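3.2 Bin geometry and block layout

The packing trials at the Erkaston site used a single type of container throughout. It is a gray metal bin, rectangular in plan, divided by a slanted metal wall into a front and a rear compartment. The front compartment is the larger of the two and received the blocks at the start of every trial. The rear compartment was left empty at that stage and served as the destination for sorted blocks. The bin stood on a wooden table and was not moved between trials of the same series.

Two block types were used, green and red, referred to below as Flosska and Garko. The names are those of the stock lists and carry no further meaning. A full load was six blocks, three of each color. Larger loads were tried in a pilot series but led to stacking in more than one layer, which the layout measures defined in Section 3.4 do not handle. Loads were tipped in from a cardboard tray and were not spread by hand afterwards.

Each load was recorded once before any block was taken out. The record consists of one picture and a coding sheet, on which the coder enters for every block its color, its direction relative to the divider, and whether it touches or overlaps another block from the recording viewpoint. Figure 4 gives a typical case of a full load with mixed directions.
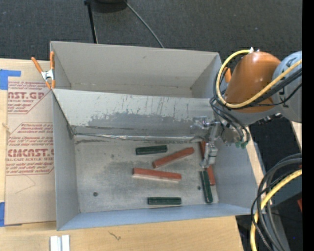

Figure 4. Full load of three green and three red blocks in the front compartment; rear compartment empty.

For coding, a block is called parallel if its long side runs with the divider, crossed if it runs toward the divider, and diagonal otherwise. In Figure 4 the green block near the foot of the divider and the one near the front wall are both coded as parallel. The pair at the right side of the floor is coded as crossed, and the green block of that pair also receives the overlap code, as it covers the lower part of the red one from this viewpoint. Overlap codes say nothing about contact - two blocks can overlap in the picture and still be separate on the floor.

In total 804 loads were recorded, of which 302 contained at least one crossed pair close to a side wall. These loads are treated as a separate group in Section 4, where they are compared with loads in which the wall region was free. A further 19 loads were excluded before coding, most of them because a block had come to rest on top of the divider.

The condition of the bin was not controlled. The floor and the divider carry scratches, scuffs and darker patches, and the floor has small round holes. None of these marks was cleaned off or covered during the series. Reflections at the foot of the divider caused some difficulty for the coders, mainly in judging whether the end of a block was raised from the floor. Such cases were entered as uncertain and settled by a second coder working from the same picture.

Agreement between coders was checked on a subset of 200 loads drawn at random from the full set. Color was never in dispute. Direction was disputed mostly at the border between parallel and diagonal, and the rule was tightened in September to use the longer visible edge of the block. All earlier sheets were then coded again under the new rule, using the Lui template given in Appendix B.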